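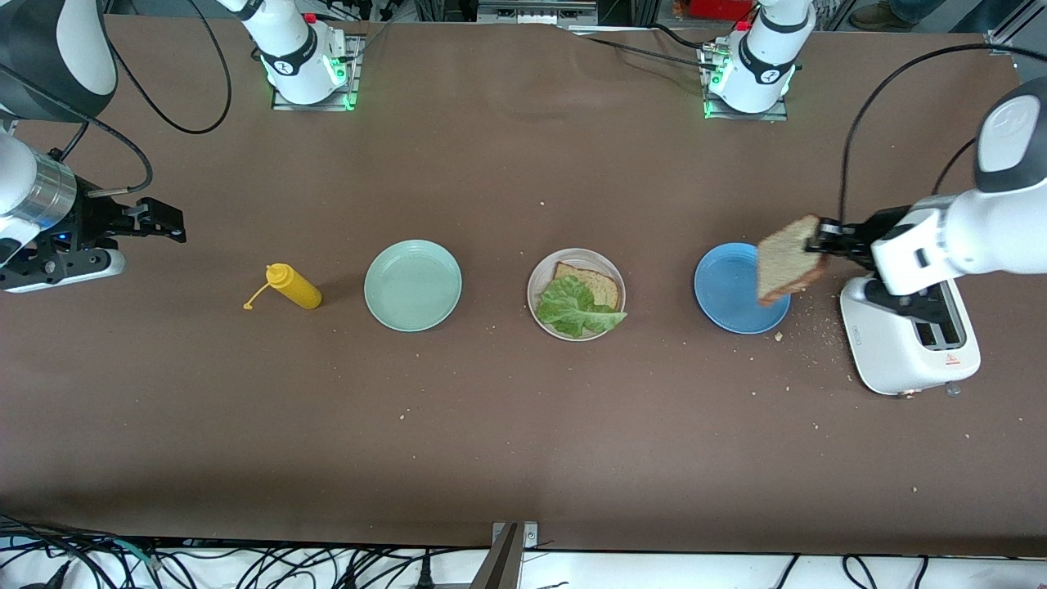
Old Locks, Open Files: What Happens to Library E-books When the License Runs Out

Reading time: 5 min

Project report by Perihan Yüksel and Severin Hubmann
Digital Media and Society, supervised by Ottmar Meinecke

Why we picked this

Severin borrowed an e-book from the Gillton town library last spring, got halfway through, and found it gone from the catalog the next morning. The paper copy of the same book had been on the shelf upstairs the whole time. We wanted to know how a library can "have" a book and then stop having it, and we ended up learning far more about contracts than either of us planned. It was great fun!

What we did

The library let us see its list of digital titles as it stood in March and again in August. We compared the two lists line by line in a spreadsheet. We also read the license terms for every supplier the library buys from (long evenings, lots of tea) and talked with Fadime Kırmızıgül, who looks after digital lending there. Finally we tried opening old loan files in Zadley, the reading app our library uses, on three laptops and two phones.

The numbers

The March list had 694 titles. By August, 252 of those had dropped off. We had guessed that perhaps a tenth would go, so we checked the whole thing twice, and then Perihan's sister checked it once more.

Of the titles that dropped off, 27 came back under a new license before we finished writing. They have new record numbers, so anyone who had saved one to a wish list lost it. We only caught these by searching on the author's name.

How the licenses work

There are two common kinds. One runs for a fixed time, usually one or two years. The other runs for a fixed number of loans. Some suppliers mix them, and the license ends at whichever limit comes first. When it ends, the library has to pay again or let the title go.

A paper book works differently. In the United States the first sale doctrine lets whoever owns a copy lend it, sell it or give it away. A licensed file isn't sold in that sense, so the library gets only what the contract says. We had both heard of first sale before, but seeing it next to a real contract made it click. The contract we liked best (if you can like one) spends two pages defining the word "copy" and then uses a different word for the rest of the document.

The lock itself

A loan file is encrypted, and the app holds a key that stops working on the due date. We set the clock back on one laptop to see if that would fool it. Zadley asked for a network connection and then refused to open the file. With the network off it simply sat there. Fair enough!

We did not try to break the encryption. Section 1201 of the Digital Millennium Copyright Act covers getting around access controls, and Mr. Meinecke was very clear on that point before we began. The Library of Congress grants exemptions every three years, and reading the arguments people send in is a wonderful way to spend an afternoon - farmers, film teachers, people who repair things, all in one pile.

One file did surprise us. A local history of Brergate, put out by a small press called Gouveia, had no lock on it at all. It opened on every device we had, and it still opens. The press told us by email that they had tried locks for one season and spent more time helping readers with passwords than editing books.

What Ms. Kırmızıgül told us

She renews by looking at holds and past loans, and the quiet titles go first. She would like a license that lets a library keep one copy for good, even at a higher price, and has asked two suppliers for it. One said no and the other hasn't replied.

Problems with our work

We looked at one library and two dates. Some titles may have left because the publisher pulled them, and our lists don't say which. We also lost the first version of the spreadsheet and had to redo the March column from scratch.

If we had another term

We'd ask for the loan counts, so we could see how many of the lost titles were being read. We'd also like to compare audiobooks, where the terms looked even shorter in the few we read.

Comments

Sevim Işık: My book club had three people partway through a title when it went. Is there any way to see the end date before you borrow?

Perihan: Not in the app, sadly. The staff can see it, so ask at the desk!

bluejay_k: Did you count different editions as separate titles?

Severin: Yes, if they had their own record.

Contact: media project desk, room 256 | Text © the authors | Back to top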